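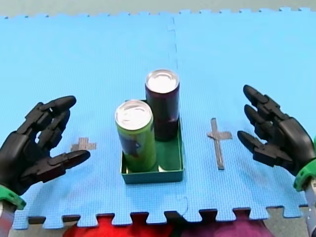

Refill packs for the Dako two-ring expense ledger are sold separately from the cover, and each pack holds 71 ruled sheets and one index sheet. The sheets are undated, so a pack can be started in any month. Receipts go in the pocket behind each section, and items bought together should be entered together: two cans of drink standing in one tray, as in the photo, are a single line with a quantity of two, provided both are on the same receipt. Separate receipts always get separate lines.

Does the refill fit older covers?
It fits any Dako cover with two rings. Covers with a wire binding do not accept refills and must be replaced as a unit.

How many entries fit on a sheet?
Each side has 35 ruled lines. The last line is shaded and is meant for the carried total — leave it blank until the side is full.

Can I write on both sides?
Yes, with ballpoint or pencil. Felt-tip pens and most fountain pens will show through. The paper is not coated.

What is the narrow column on the right for?
It holds the account code from your own chart of accounts. The column takes up to four digits. If your codes are longer, use the wider Notes column and leave the narrow one empty.

Are the sheets numbered?
No. Number them by hand in the box at the top right before the first entry. If a sheet is spoiled, strike it through and keep it in the binder. Do not reuse its number.

Do you sell in bulk?
Packs are boxed for offices at our Brestbridge warehouse. Orders above 1,000 sheets ship by freight and need a loading address. Smaller orders go by parcel post from Fokville.

Can I get the sheets punched for three rings?
Not at present. The ruled area runs too close to the left margin for the middle hole.

Can a company name be printed on the sheets?
Yes, in black only, one line, at the foot of the page. A proof is sent before printing, and printed sheets cannot be returned.

Comments

Iwona Laskowska
Does the index sheet come ruled on the back as well? Mine is blank and I can't tell if it's a misprint.

Tshepo Swanepoel
Blank on all of mine, Iwona. I use it for the account codes.

Milagros Nina
Please bring back the green paper. We had it in the Rosales office for years and it was much easier to find in a file drawer.

Ezequiel Solís
Four digits is tight. We have a 3,337 and a 3,337-B and the second one ends up in Notes every time — one more box would fix it.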